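Workspace Standards Forum
Thread: Glossy or matte finish for wood-grain work boards
Posted December 5, 2018

Sevell_Facilities
Our office is reviewing the surfaces issued to shared workrooms. The present preference is for a glossy board with a reddish-brown wood grain. Members are invited to comment before the March order is placed.

Runier
We support the glossy finish. Adhesive residue and pencil marks are removed with a damp cloth, and the dark grain conceals minor wear. 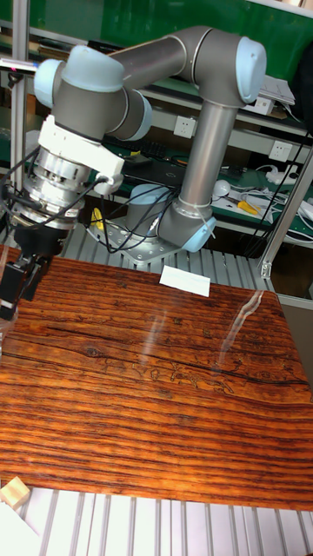 Our department has had 7 such boards in service for 2 years and has replaced none of them.

Pinto_135
I must respectfully disagree. Under overhead lighting a glossy surface produces glare, and small cards become difficult to read. A matte board should be the standard issue.

Runier
The glare is acknowledged. Turning the board or moving the lamp corrects it in most rooms.

Trurasex
Not every room permits this. Our lamps are fixed. We request that both finishes remain available under item 561.

Sevell_Facilities
The request is noted. Please submit quantities by room.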